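3.2 Materials and setting

The work reported in this section concerns how people judge a sheet of fabric by touch before it is cut, folded or joined to something else. Earlier studies of fabric feel have mostly used small swatches mounted on card. A swatch on card cannot slide, gather or lift at the corners, and the judgments people give about it tend to be judgments about its surface only. We wanted judgments made on cloth lying as it would on a work table, with harder materials beside it for comparison.

The fabrics came from two suppliers, Grivitz and Clernura. Grivitz supplied the heavier cloths, which are sold mainly for seat covers and curtain linings. Clernura supplied the lighter ones, sold for shirts and bedding. From the full set we kept 10 fabrics, leaving out any that carried a printed pattern or a raised logo. Each fabric was cut along the grain, pressed once on the back and left flat overnight. We did not wash the fabrics first. Washing would have removed the finish applied at the mill, and the finish is part of what a buyer feels in the shop.

Color was a harder matter. In our pilot sessions in May, participants described pale fabrics as softer than dark ones even when the two pieces came from the same mill run. For the main study we therefore used dark shades wherever the supplier had them. Where no dark shade was available, the fabric was kept in the set but its scores are reported separately in Table 4.

Fabrics were presented between two reference surfaces. One had a brown wood-grain face and the other was a light gray perforated panel. The references gave participants two fixed points to return to during a session: a surface with no give, and a surface with a regular break in it. Hongjun Wei had used a similar layout in an earlier study of floor coverings and found that people's ratings drifted less over a long session when the reference surfaces stayed within reach. We adopted the layout without testing that claim again. 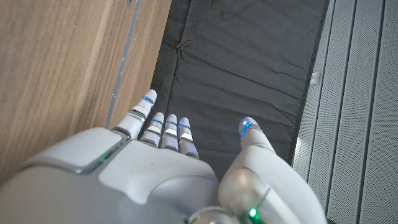
Figure 3. Dark gray fabric between the wood-grain panel and the light gray perforated panel.

The main sessions were held in February 2019. Each participant sat at the table with the fabric in front of them and was asked to touch the wood-grain surface, then the fabric, then the perforated panel, using the flat of the fingers. After this first pass they could return to any of the three in any order. They then rated the fabric for smoothness, stiffness, warmth and thickness, and were asked to say in their own words what they would use it for. No time limit was set. We collected 881 complete ratings in this way. Ratings with one or more scales left blank were not counted as complete and are not included.

The open question about use was added at the suggestion of Ona Krūmiņa, who had noticed in the pilot that people often named a garment or a piece of furniture before they could settle on a number. Their answers were short, and many repeated the same few words – "lining," "coat," "cushion." We grouped them by hand into clothing, furnishing and other. An answer that named both a garment and a household item was counted under whichever came first.

Room conditions were kept as steady as the building allowed. The windows stayed shut during sessions and the blinds were lowered in the afternoon. The fabric was turned over between participants and replaced once it showed a crease that did not come out by hand. Heavier fabrics held up better than light ones in this respect. The Clernura shirting had to be replaced more often than any other fabric, and for that reason its ratings come from several pieces cut from one length.

3.3 Scoring

Each scale ran from 0 to 500, marked by sliding a pointer along a printed line with no numbers showing. The method follows Yu and is meant to stop people from settling on round figures. The person running the session read the position off the back of the strip and wrote it down. Two people scored every tenth strip, and differences between them were small enough that we used the first reading throughout.

Scores were adjusted for each participant by taking the mean of their own ratings on each scale as a zero point. Without this step, a person who used only the upper part of the line would have counted as finding every fabric smoother than everyone else did. We also tried the Trumov adjustment, which uses the spread of the ratings as well as their mean. The order of the fabrics did not change on smoothness or thickness. On warmth, two of the furnishing cloths changed places. We report the simpler adjustment in the tables that follow and give the other in the appendix.

Stiffness was the scale on which participants disagreed most. Some took the word to mean how hard it was to bend the cloth – others took it to mean how little the cloth moved when pushed sideways along the table. The instructions did not say which was intended, and the stiffness scores should be read with that in mind.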